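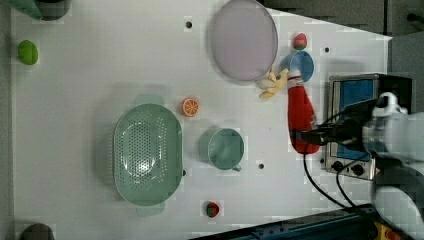

Robots can tidy the play kitchen, but don't bin the washing-up gloves yet

If you've ever picked up a whole toy tea party from the living room floor at bedtime, you'll understand why I went along to the Dunanen open afternoon with quite high hopes. Plastic fruit, cups, plates, the lot. I do that job most evenings and I would hand it over tomorrow!

Dunanen, for anyone who hasn't come across them, is a small outfit on the trading estate behind the old bus depot. They've spent the past couple of years trying to get robot arms to do the dull little jobs that people do without thinking: putting things on plates, putting things back in cupboards, sorting one sort of item from another. In February 2026 they put out a set of results, and I've been reading them over several cups of tea so you don't have to.

The test was a simple one to explain. An arm gets a table with toy food and kitchen bits on it, and it's told what to put where. A banana on the plate, say, or the strawberry in the mug. They ran 1512 goes at this, and the arm got the right thing into the right place, first time and without help, in 473 of them. I did the sum on the back of an envelope and that's a bit under a third. My youngest would beat that (if she was in the mood, and if there was a biscuit in it).

Now, before anyone laughs, I had a go at driving one of the arms myself and I was dreadful. You get a pair of handles and a screen and you think, well, I've been picking up fruit all my life. I chased a lime across that table for what felt like a week. I'd get one side of the gripper round it and off it would roll, and then I'd overdo it coming back and nudge a cup. The young woman looking after the stand was very kind and said most visitors do the same.

Soft toys are the easy ones, apparently. They squash a bit, so the gripper doesn't have to be in exactly the right spot. Small hard round things are the worst, and plates are a nuisance in their own way, as they lie flat and there's not much edge to get hold of. Anything with holes in it or a shiny finish can muddle the cameras too. All of which made me look at my own draining board in a new light when I got home.

What I really wanted to know, of course, was when I can have one. I asked three times in three different ways and got the same polite answer each time, which was that they don't give dates. Fair enough. What they would say is that shops and stockrooms are likely to see these machines a good while before our kitchens do. A stockroom has the same shelves in the same place every morning. My kitchen has a school bag in the doorway and a cat on the worktop.

That fits with what's going on at Satis, the homeware shop on the ring road, which has been trying an arm out in its back room since July. It takes returned mugs and bowls out of a crate and sets them down on trays by size, and a person checks them and puts them back on the shop floor. I rang up to ask how it was getting on. It manages 200 items on a good day, they told me, and one of the staff can do that before the first tea break. They don't mind, though, as it plods along through the lunch hour when the back room would otherwise be quiet. They've had 9 breakages so far, and I was assured that two of those were down to a person with a trolley.

The warehouse people at Bachmann are less keen. They had a look at the same kind of set-up last year and decided to wait. Their stock changes all the time, and every new shape meant somebody standing there showing the arm how to hold it, over and over, until it got the idea. One of the managers told me she'd worked out the hours and it was cheaper to pay the Saturday team a bit more, so that's what they did. I can't say I was sorry to hear it, with a teenager in the house who could do with a Saturday job.

And that, I think, is the bit that gets missed when you see a clever clip online of a machine folding a towel. You're seeing the go that went well. I'd love to see the other ones! Dunanen does at least print its misses along with its hits, and there's a whole page on things being dropped, which I enjoyed far more than I should have. The most common trouble by a long way was letting go too early, with the toy landing on the rim of the dish and tipping off again. Second was picking up the wrong thing altogether, usually when two items of much the same colour were sitting close together.

The next round of tests is called Orlow and will use proper crockery in place of the toy stuff, plus a sink, though the water comes later. They're after local households willing to lend ordinary kitchen clutter for it, the odder the better, and it all comes back to you (or they'll replace it if it doesn't). I've put our names down and I'm sending the garlic press, the wonky ladle and a jelly mould that hasn't come out of the cupboard in years.

Sign-up forms are at the Dunanen front desk, and there's a stack by the tills at Satis as well. Another open afternoon is planned once Orlow is up and running, with the handles out again for anyone who fancies a try. I'll be going back for that lime.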